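Working notes for anyone who has just cloned this and wants to know what the columns mean. If you only want the recipes, open `recipes.csv` and ignore the rest of us.

# naston-preserves

A transcription of the marmalade, jam and pickle recipes kept in the Naston parish recipe books, typed up over three winters by people who should have been doing their tax returns. There are 2,006 entries, of which 1,071 are marmalade. The village has opinions about marmalade.

## What's in the folder

| File | Contents |
|---|---|
| `recipes.csv` | one row per recipe, as written |
| `ingredients.csv` | one row per ingredient, linked by `recipe_id` |
| `units.csv` | what we think each measure meant |
| `margins.txt` | notes scribbled beside recipes, mostly rude |

Everything is UTF-8 and comma-separated. Excel will try to turn "1-2 lemons" into a date. Don't let it.

## Columns worth knowing about

- `book`: 1 to 9. Book 4 spent some years under a leaking gutter and has gaps to match.
- `title_raw`: spelling untouched, including all the ways people have found to write "chutney".
- `fruit_main`: our best guess at the main fruit. See below for the arguments.
- `peel`: `thick`, `thin`, `minced`, `none` or `unclear`.
- `sugar_g`: converted to grams from whatever was there. Blank where the recipe says "the usual".
- `set_test`: how the cook was told to check for a set. Cold saucer wins by a mile. One entry reads "ask Mother" and has been left as it stands.
- `typed_by`: initials. Complaints to the initials, please.

## How it was done

Rhys McAlister photographed the books on his dining table and Gwawr Probert and Tayla Pryor did most of the typing. Each of them checked the other's work, which explains the tone of the older commit messages. Where two readings of a word were possible we kept both, with a slash between them.

Conversions were the slow part. A "cup" in Book 2 is a particular cup, and it was broken before any of us were born. We settled on a value by making the same lemon curd until it stopped being soup. The workings are in `units.csv`, under `evidence`.
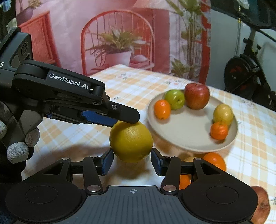 `fruit_main` caused more bad feeling than every other column put together. Older recipes say "oranges" and leave it there, since everyone in the kitchen knew which oranges were meant, and we don't. Gwawr wanted to mark them all as Seville. Declan Tapsell pointed out that half of them use so little sugar that a Seville batch would take the roof off your mouth. In the end we went by peel: if a recipe talks about scraping away pith or soaking overnight, it was probably written for something with a thick skin, pitted like the big yellow-orange one on the checked tablecloth, and the row gets `orange_unspecified` with a note. You may disagree. Gwawr does.

## Known problems

- Book 7 gives oven temperatures for jam. We have no idea why and have typed them in.
- "Gill" is treated as a quarter pint all the way through. Wiremu Waaka believes this is wrong for Book 3 and has a long email about it.
- Yields are hopeless. "Fills the shelf" appears 120 times and nobody measured the shelf.
- A few pickles were filed under jam and have stayed there for the sake of peace.

## Should I cook from this?

Some of it, yes. The recipes are transcribed, **not tested**, and a few of the bottling methods would worry a modern food inspector. Use a current guide for anything sealed and kept, and leave the runner bean recipe in Book 6 alone altogether.

## Changes

**October 1, 2019** – Book 9 added. Split `peel` out of `method`. Fixed the row where a pound of sugar had become a pound of suet.

Earlier changes are in the commit history, along with the quarrel about hyphens.

## Reuse

Do what you like with the data, but say where you got it. Corrections are welcome as pull requests. Please put the book and page in the title, and send one recipe at a time – Tayla merges them on the bus.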